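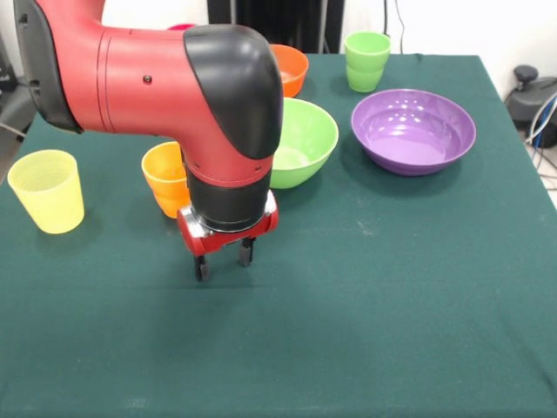

Nesting and Storage of Plastic Tableware
Project report, Household Materials module, Bulstead College

1. Background

The shared kitchen in Vesine Hall has one open shelf for plastic cups and bowls. Over the fall term the shelf filled up with pieces from different sets, and students began leaving clean cups on the counter when there was no room above. Our group looked at whether the same pieces would take less space if they were sorted and nested before being put away.

2. Materials

We used plastic cups and bowls in several colors, including yellow, orange, green and purple. The cups are tapered, so one can drop into another up to the rim. The bowls differ in shape. The light green one is deep and round, while the purple one is wide and shallow. A dark green cloth was spread on the table so that pieces would not slide when set down.

3. Method

Each trial began with the pieces spread out on the cloth, upright and open side up. Cups were stacked first, then bowls, with the widest bowl at the bottom. We measured the table area taken up before and after stacking, and the height of the tallest stack. Area was taken as the smallest rectangle that would hold everything — we tried tracing outlines at first, but the cloth moved under the pencil. We ran 10 trials on a Tuesday and averaged the results.

4. Results

Spread out, the pieces covered an average of 1,593 square centimeters. After stacking they covered 665 square centimeters. The range between trials was larger for the spread-out layout, which depended on who set the table.

Two cups of the same color nested cleanly and came apart with one hand. Mixed cups were less reliable. In 6 trials a cup sat crooked in the one below it and had to be lifted out and turned.

The deep bowl sat inside the shallow one but left a gap at the sides. Reversing the order did not work, as the wider rim rested on top of the deep bowl and the stack rocked.

5. Discussion

Most of the saving came from the bowls. Stacking cups helped less than we expected, and tall stacks are hard to reach on the Vesine shelf, where the next shelf up is low. We would keep cup stacks to two or three.

We did not test lids or handled mugs. The Grajales building has a deeper cupboard with a door, and the figures here should not be applied to it without measuring again.

6. Next steps

The group plans to repeat the trials with the pieces from the Bridard Street kitchen in May, using a board marked in centimeters under the cloth.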